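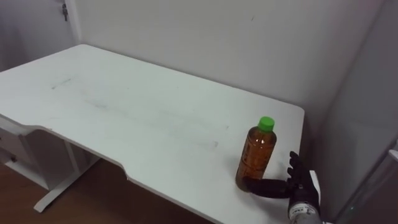

Desodia Boxing Club: Questions We Often Receive

Who can join the club?

Any person from the age of 12. We do not ask for experience, and most of our members had never put on a glove before their first class. For members who are still minors, a parent or guardian has to sign the form and has to be present at the first training. After the first training the parent may stay or leave, as they prefer.

I am not fit. Should I get in shape before I start?

Please do not wait for this. We hear it very often, and then the person comes one year later and is still not in shape. The beginners' class starts with skipping rope and footwork, and you may stop and rest when you need it. In the first weeks almost everybody rests a lot.

Do I have to spar?

No. Many of our members never spar, and they train with us for years. If you would like to spar, you first have to finish the beginners' course, and then you talk with the head coach, Bülent Işık. He watches you on the pads and decides if your defense is good enough. Sometimes he says "not yet," and we ask you to accept this and not to discuss it with him in the middle of a class.

How does sparring work in your club?

It takes place only when a coach is at the ring. Everybody wears headgear, a mouthguard and the large sparring gloves, and men also wear a groin protector. The speed and the power are agreed before the bell. If one partner goes harder than it was agreed, the coach stops the round. A person who does this again and again will not spar for the rest of the season.

What should I bring to my first class?

Comfortable sports clothes, clean indoor shoes, a towel and something to drink. Shoes from the street are not allowed on the training floor, also not "only for a moment." Please take off rings, watches and earrings and leave them at home if possible. The lockers can be closed, but you need your own padlock.

Do you lend gloves?

Yes, for the first six classes. After this we expect you to buy your own pair, and your own hand wraps already before that, as wraps are not shared. Please ask a coach before you buy gloves. The right weight depends on your body weight and on what you want to do with them, and we have seen many people buy gloves that are too light because they looked nice in the store.

How do I wrap my hands?

We show it in the first class and we show it again as often as you need. Buy the long elastic wraps and not the short ones. The wrap should be firm on the wrist and a little looser over the palm, so that you can still make a fist without effort. If your fingers become cold or change color, it is too tight and you have to begin again.

How much is the membership?

The full membership is 639 dollars for one year. It includes all classes on the schedule, the open gym and the insurance for training. You may pay the whole sum at the start or in 12 equal parts. Brothers, sisters and students receive a reduced price, and you can ask for it at the front desk. Single classes are possible only for guests who are traveling and already box in another club.
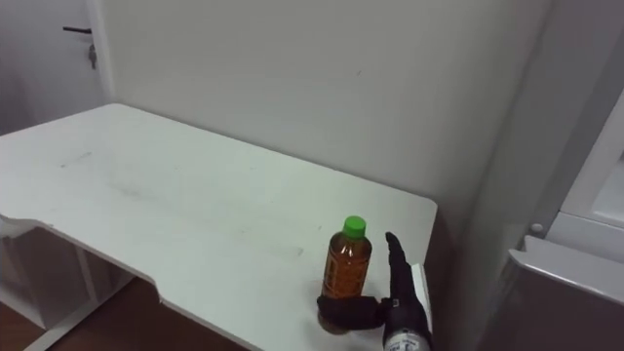

The club does not take cash anymore. If a monthly payment fails, we write to you first and we do not block your card immediately. Please answer this message. Most of these cases are only an expired bank card and can be solved in a minute.

Can I put my membership on hold?

Yes, in the case of injury, pregnancy, military service or a longer stay in another city. Write to us before the hold begins. We cannot do it backward for months that have already passed. The shortest hold is one full month.

When is the open gym?

Each weekday morning until noon, and in the evening after the last class. At the open gym you can use the bags, the ropes and the weights. The ring stays closed if no coach is present, also for shadowboxing. We know that some members find this rule too strict, but it will remain.

I want to compete. What is the way to my first bout?

You need to train regularly for at least one season, to spar in our club and then in another one. After that you need a medical check and a competition book. Hadi Issa is responsible for the competition team and helps you with the papers. He looks for an opponent with similar age, weight and number of bouts. It happens that a bout is canceled on the same day because the opponent is sick or too heavy. This is very disappointing after the long preparation, and unfortunately we cannot prevent it.

Where do members box for the first time?

Usually at the Serna Novice Night, which is held in March in the Clilari Hall. Only boxers with fewer than five bouts can enter. Our team also travels to the Baysal Cup, but there the level is higher and we do not send anybody for a first bout.

Do I have to lose weight for a competition?

For novices we prefer that they box at the weight they have in normal life. We do not allow the sauna, plastic suits or a day without water before the weigh-in. If you are thinking about a lower class, speak with Hadi many weeks before the event. For boxers under 18 the question does not exist, they box at their natural weight.

What happens if I get hit hard on the head?

Training is finished for you on this day, also if you feel well. You need to be seen by a doctor, and you come back only with a written permission. Please tell us also if it happened in another place, for example at soccer or with the bicycle. We will not be angry with you. Coaches who learn it later from somebody else are less friendly.

I wear glasses. Is it a problem?

Not for bag work and pads, if you use a sports strap. For sparring the glasses have to come off. Soft contact lenses are allowed in our training, but for competitions you should check the current rules with Hadi, as they are sometimes changed.

Can my friends come and watch?

At normal classes we have no place for spectators, except for the parents of young members. For the club sparring days everybody is welcome, and the dates are on the board next to the changing rooms.

My question is not on this page.

Send it through the contact form or ask at the front desk before your class. We read the form in the afternoon. In the competition weeks an answer may take a few days longer.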